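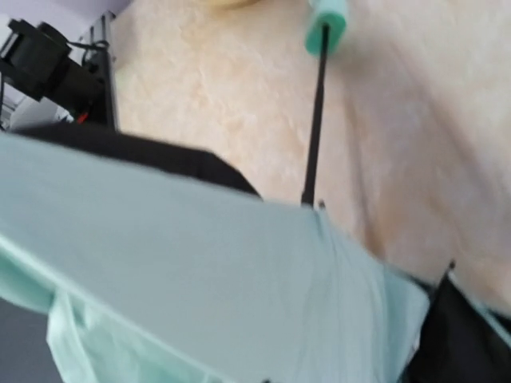
Figure 3. Wrist camera view with the mint-green cloth, Robles gripper comparison.

4.2 Picking up cloth with the two finger sets

So this is the part we were most excited about! We ran the Robles arm with two sets of fingers, the stock Zato pair and the longer Drinton pair, and kept everything else the same (same controller, same cloth, same wrist camera). Each set got 80 grasps, and I drove most of them myself, with Yung-ching Liao taking over when my hands got tired.

The wrist camera gave us the most trouble early on. Blur like you see in Figure 3 is pretty bad for finding a cloth edge, and our first edge finder would happily lock onto a crease instead. Shortening the exposure helped a lot, and so did asking the controller to pause for 50 ms before it picked a grasp point.
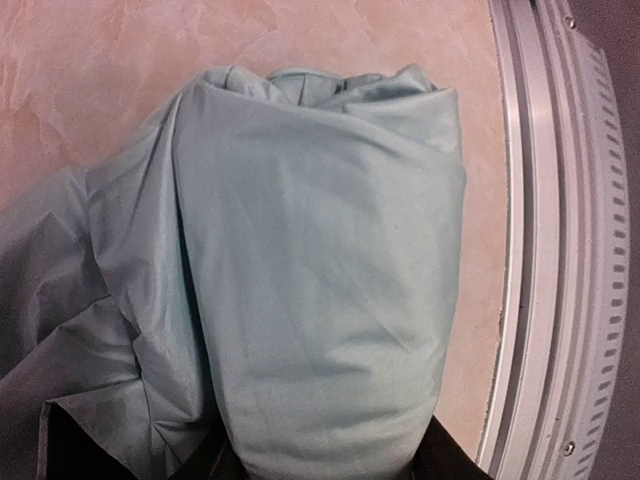
Once the fingers have closed and the cloth bunches up between them, the view gets much easier to work with. You can tell how much fabric is in the grip from how far the bundle sticks out past the fingertips, and we ended up using that as our grasp score. The Drinton pair took bigger bites, which I loved for moving a whole piece at once, but it grabbed extra layers in 14 of its grasps. The Zato pair was fussier about where it closed (and a lot nicer when we wanted a single fold). We went with Zato for the Prarkgate runs in Section 5.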